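Why does wood have stripes?

I love this question, because I asked it myself when I was five and my grandpa told me a tiger had been in the shed. (I believed him for ages!)

The real answer is growing. Each year a tree adds a new layer of wood just under its bark. In spring it grows fast and the wood is pale. Later in the year it slows down, and that wood is darker. One pale bit and one dark bit make a ring, and a ring means one birthday. My favourite stump has 71 of them, and my friend Sevim once found one with 326. What a cake that would be!

Where do the rings go?

Saw a log across and you see circles. Saw it the long way and the same rings come out as lines, called the grain. Lots of boards are made from several strips glued side by side, so the colour can change from one band to the next.

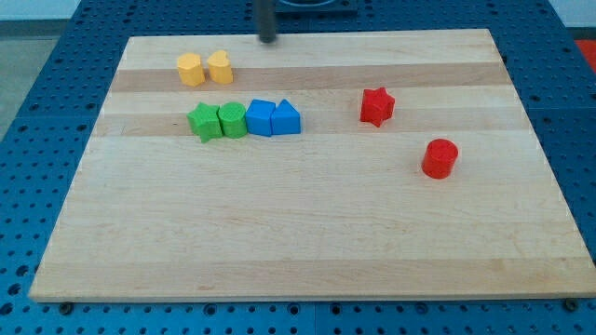 Try it at home

Grab some paper and a crayon, find a bit of bare wood and rub gently over the top. Do your lines wiggle? Look for a knot nearby, where a branch used to grow.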